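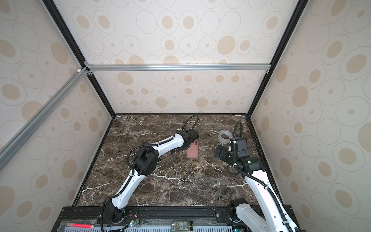 Pink back up, screen down. The clear packing tape is a separate purchase.

Search reviews, guides and deals Go

Vikura Soft Case in Pink: Three Weeks of Putting It On and Taking It Off
June
By the Accessories Desk

I have reached the age where a phone case is a major purchase. I read the listing twice. I compared shades. I then bought the pink one, at 2 in the morning, from a shop called Ondano that also sells garden hose, and felt pretty good about it until the shipping confirmation came and I remembered that I already own a case.

The old case was a Faulkner. It was a fine case in the sense that a parking garage is a fine building. It added enough bulk to the phone that my jacket hung lower on one side, and getting it off called for a butter knife and a private room. The Vikura promised to be "easy on, easy off," which is what I wanted, because I take my phone out of its case far more than a normal person does. Grit gets in there. I don't know where I'm picking up grit. I work at a desk.

So, the fit. You start at the camera corner and press your way around, and the last corner goes in with a small pop that I've come to enjoy more than I'd admit at dinner. Coming off, you peel from the corner diagonally across from the camera, and the whole thing lets go after a moment's thought. It took me a few tries to get the knack. On my first attempt I went in from the middle of the long side, which flexed politely and did nothing at all, and I ended up holding a phone that was half in and half out, like somebody who'd gotten stuck in a sweater.

The packaging says the case is good for 1000 removals. I'd love to know who sat there and did that, and whether they were all right afterward. I can't vouch for the number, but after three weeks of daily on and off the corners haven't gone slack, and the Faulkner never gave me the chance to find out.

The color is a salmon sort of pink. Ondano's listing called it "blush," and the box just called it "pink," so the box wins on accuracy. On screen it looked a lot paler. Set it down on something dark and it's positively cheerful, and you will never again have to pat around a coffee table for your phone. 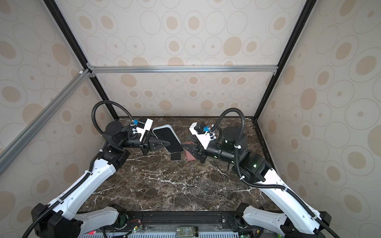 Brown marble pattern underneath, circles and ovals on the walls. Subtle phones would get lost.

On that subject, a word about surfaces. I've seen a lot of case reviews shot on a plain white sheet, and they're useless to me, because I don't live on a plain white sheet. My own house has the Flonberg side table in the hall, which is glossy and slightly sloped thanks to a floor that was laid by an optimist. A bare phone creeps across it like it's trying to leave. The Vikura stays where it's put. The Faulkner stayed put too, but mostly through weight.

The raised rim does what it should. Lay the phone screen down and the edge takes the contact, or at least I haven't picked up a scratch so far. The lens openings have their own raised surround, and that has the side effect of giving the phone a slight wobble when you tap at it on a flat table. If you're a person who types with the phone lying flat, you'll notice. I hold mine up in front of my face like everyone else at the bus stop, so it's been a small complaint.

My larger complaint is the lint. Pink hides nothing, and the outside of this case has a real affection for whatever's in your pocket. By the end of week one mine had a light coat of sweater. A damp cloth takes it right off. Then you put the phone back in your pocket, and there you are again.
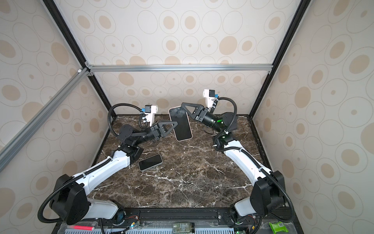

A smartphone, held by the left edge.

Grip is better than I expected from something this slim. I have small hands and a history. With the Faulkner I was carrying the phone the way you'd carry a paperback, with the whole hand, and my thumb couldn't get to the far side of the screen without a detour. The Vikura lets me hold it by the edges and still reach most things. I've dropped it once so far, from kitchen counter height, onto linoleum. It landed on a corner, bounced, and went under the stove. Phone fine, case fine, and I found a spoon back there.

I haven't tried it on concrete and I don't intend to. If you drop your phone in parking lots as a matter of routine, buy the Faulkner and a sturdier jacket.

The buttons press through without a fight. The opening at the bottom takes the cable that came with my phone, and it takes the cheap one from the gas station if I line it up first. A cable with one of those big square plug housings wouldn't seat all the way until I pulled the case's bottom edge down a little with my thumbnail. I could see that getting old if it's the only cable you've got.

It cost me $20, and shipping was extra because I didn't want a hose. For a case I can get off without cutlery, I'd call that fair. It loses a point for the lint and half a point for the word "blush."
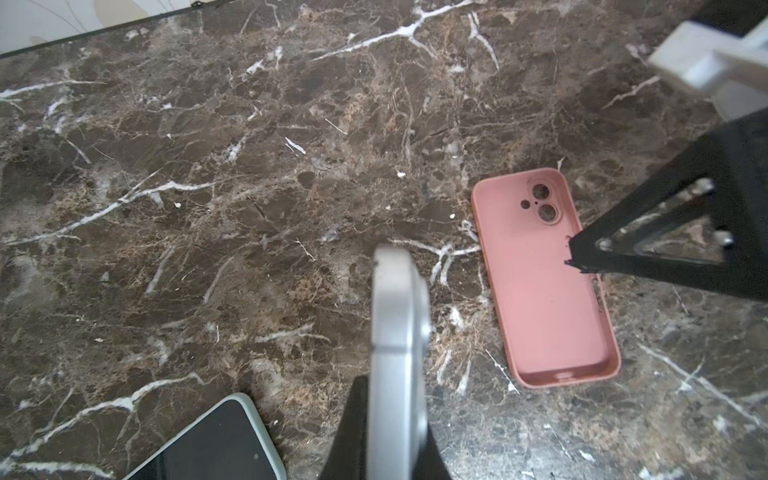 Does a case need to come off the phone for cleaning?

Take it off every couple of weeks. Wash the case in warm water with a little dish soap, let it dry completely, and wipe the phone with a soft cloth before you put the two back together.

Vikura sells the same case in green and in a gray they call "fog." The gray would probably show less lint. I've looked at it a couple of times now, always late at night, and the Ondano tab is still open.

Bought with our own money. Rated 3 and a half out of five.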